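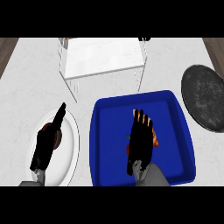 Windbridge Tenants and Owners Group Questions "Lifetime" Claims for Stone Countertops

WINDBRIDGE – The Windbridge Tenants and Owners Group today called on kitchen suppliers to stop selling stone countertop sealing plans as "lifetime" protection until they can show buyers what the word covers.

The group spent the spring reading the paperwork behind plans offered with new counters by two local sellers, Sovetti and Ankrah Surfaces. Members handed over 58 contracts. In 40 of them, the promise on the front page was narrowed by the terms on the back, usually to a period of 5 years from installation.

"Five years is a fair length for a service plan," the group said in a statement. "It is a strange length for a lifetime. We would like to know whose lifetime was being measured."

The plans differ in price and wording, but most leave out etching, the dull marks that lemon juice, vinegar and wine can leave on marble. A sealer slows down stains. It does little about acid, and a buyer who pays extra for a "worry-free" marble counter may fairly expect to have been told so before signing.

Several contracts also require the owner to use a cleaner sold by the same company. One asks for proof of purchase for every bottle. The group tried to find out what happens when a receipt is missing and received two different answers from the same customer service line.

Sovetti told the group that its plan is "under review" and that a clearer version will be ready in the fall. The group welcomes that, although it notes that a similar review was announced with the last price increase and no new terms followed. Ankrah Surfaces said its customers are satisfied and did not send figures.

The group is asking both sellers to put the length of cover on the first page, list etching by name if it is excluded, and give buyers 60 days to cancel for a full refund. It has no quarrel with marble itself, or with sealing – only with paying for a promise that shrinks when the page is turned.

Residents who hold a plan can bring a copy to the Mirka Street reading room through the end of June. Copies will be returned the same day.

The Windbridge Tenants and Owners Group takes no money from suppliers or installers.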